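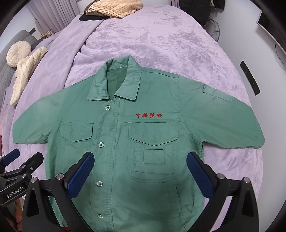 Words: Edeltraud Grube | Kids' Page, Climlow Library | November 2, 2023

Robots that fold clothes need rules too. Same as you in the kitchen!

Rule one. Keep fingers clear. Grippers squeeze, and a gripper can't tell a sleeve from your hand unless someone teaches it.

Rule two. Go slow near people. Slow means time to stop.

Rule three. A big stop button, easy to reach. Any colour of button is no good if its behind the couch. Red is the usual one.

Rule four. Lay the job out flat first. A jacket with collar up top, sleeves out, buttons showing. Much easier than a lump.

Soft pads help as well. Grip too hard and a button could pop off. Too light, you drop it.

Who writes the rules? Grown-ups from lots of countries, in long meetings. They're called standards. Boring name, usefull stuff.

Try it: fold a shirt using only 2 fingers on each hand. Harder than it looks. Ask a grown-up to yell STOP and see how fast you freeze.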